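Sovdale School of Catering and Domestic Studies
Foundation Kitchen Practice
Course handout: Bowls, cups and the preparation table

Purpose of the handout

The notes which follow accompany the second practical session of the foundation course. They are to be read before the session and brought to it. Students who have already completed the introductory course at the Hukano site will find part of the material familiar, but are asked to read it again, as the order of work at Sovdale is slightly different.

The session covers the choice of a mixing bowl, the measuring of liquids and dry goods, and the laying out of a table before any ingredient is opened. No cooking is done. Marks for the session are given for preparation, accuracy and the state in which the table is left.

1. Choosing a bowl

The commonest fault in beginners' work is a bowl that is too small. Flour is pushed over the rim at the first turn of the spoon, the student slows down to prevent it, and the mixture is worked unevenly as a result. As a general rule, the dry ingredients should fill no more than a third of the bowl before any liquid is added. Doughs which are to rise in the same bowl need more room still.

Depth matters as well as width. A shallow, open bowl is suited to rubbing fat into flour, where the hands must be lifted well clear of the mixture and air is wanted. A deep bowl is better for whisking and for batters, where splashing is the main difficulty. Where only one bowl is to be had, a deep bowl of generous width will serve for nearly all the work of this course.

The shape of the lower part should also be looked at. A bowl whose sides slope inward to a narrower bottom brings the mixture together by its own weight, and a spoon or scraper can follow the curve without leaving dry pockets. A bowl with upright sides and a sharp angle at the bottom collects unmixed flour in that angle. Students using such a bowl should run the scraper round the angle after each addition.

2. Materials

Three materials are met with in the teaching kitchens: stainless steel, glazed earthenware and plastic.

Stainless steel is light for its size, does not chip and may be used with acid ingredients such as lemon juice. It takes up the temperature of its surroundings quickly, so it can be chilled before cream is whipped, or set over a pan of hot water when eggs and sugar are to be warmed. It should not be used in the microwave oven. Metal spoons and whisks will mark the surface in time. Such marks are of no consequence provided the bowl is properly washed and dried.

Glazed earthenware is heavy and stands firmly on the table, which is a help in creaming butter and sugar by hand. It holds its warmth and is preferred by many bakers for rising dough. A bowl with a chipped rim or a crack in the glaze must be withdrawn from use and handed in at the store – it is not to be put back on the shelf.

Plastic is suitable for weighing out and for cold mixtures. It holds on to grease, and egg whites should never be whisked in it. Old plastic bowls also keep the smell of onion and spice, and the ones used for savoury work are stored separately for that reason.

3. The rim

A rolled rim gives the fingers something to hold when a bowl is lifted or tipped, and it stiffens the edge of a metal bowl. The underside of the roll requires attention in washing. Batter dries there and is missed by a cloth passed only over the top. The bowl should be turned upside down and the edge gone round with a brush, then rinsed under running water.

4. Measuring

Liquids are measured by volume and dry goods by weight. This is the practice of the School in all courses, whatever a printed recipe may suggest. Recipes given in cups are converted in advance, and the converted figures are written on the student's own work sheet before the session begins.

A clear measuring cup allows the level to be read from the side. The cup is placed on the table, the liquid is poured in, and the student bends until the eye is level with the surface. A cup held up in the hand is seldom upright, and the reading will be wrong. Where the surface of the liquid curves at the wall of the cup, the reading is taken at the lowest part of the curve.

Small quantities are measured in a small cup. To measure 5 ml in a large jug is guesswork, and a spoon measure should be used. Sticky liquids such as honey and syrup are better weighed directly into the bowl.

Exercise A. Weigh 800 g of plain flour into a mixing bowl, having first set the scale to zero with the bowl upon it. Remove the bowl, return it, and read the scale a second time. The two readings should agree to within 2 g. If they do not, check that the scale is level and that nothing is touching the bowl.

Exercise B. A recipe for a farmhouse loaf, taken from the Kocabaş recipe cards, gives a finished dough weight of 581 g. Using the ingredient list on the card, work out the quantities for a double batch and state whether the dough will fit comfortably in the bowl you have chosen. Give your reasons in one or two sentences.

Exercise C. Measure the same quantity of water first in a measuring cup and then by weight. Record both results and comment on any difference.

5. Laying out the table

The table is wiped down and dried before anything is placed on it. A damp surface will make flour stick and may cause a bowl to slide. If the bowl moves during mixing, a folded damp cloth may be laid under it – but only under it, and the rest of the table is kept dry.

The bowl takes the middle of the working area, directly before the student. Measuring cups stand to one side and a little further back, where they can be reached without the sleeve passing over the bowl. Left-handed students may reverse the arrangement. The card or work sheet is kept where it will not be splashed.

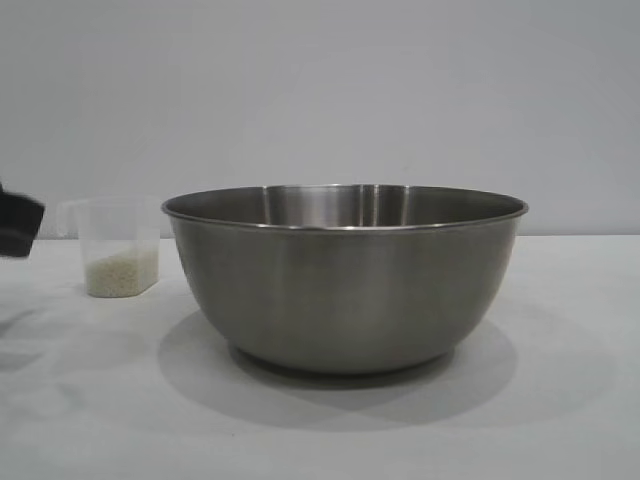
Page 5

A large steel bowl with a small clear measuring cup set behind it and to the left is the starting layout for all the exercises given in section 4. Further items are brought to the table only as they are called for on the work sheet, and are taken away again when finished with.

Students should check the inside of every bowl by touch as well as by eye. Brushed steel does not show a thin film of grease readily, and a clean dry finger passed round the wall will find what the eye has missed. A bowl that feels greasy is washed again in hot water and detergent, rinsed and dried with a fresh cloth.

6. Clearing and storage

Flour and dough are removed with a plastic scraper before washing. Dough should be soaked off in cold water, as hot water sets it and makes the work longer. Bowls are washed after cups and spoons, and last of all come any items which have held fat.

Steel bowls may be stacked, the largest at the bottom, once they are completely dry. Bowls stacked damp will hold together by suction and are awkward to part. Earthenware is not stacked more than two high. Measuring cups are stored mouth downward on the rack above the sink.

Scales are returned to the store with the power off. Faults are to be written in the Jasus equipment book, which hangs inside the store door, with the date and the table number.

7. Preparation for the next session

Students should bring their completed work sheet for Exercises A to C, a clean apron and two dry cloths. The next session deals with rubbing in and with simple scone doughs, and sections 1 and 5 of this handout will be assumed. Those who have missed a practical must arrange to make it up before the end of April.

Handout revised November 7, 2019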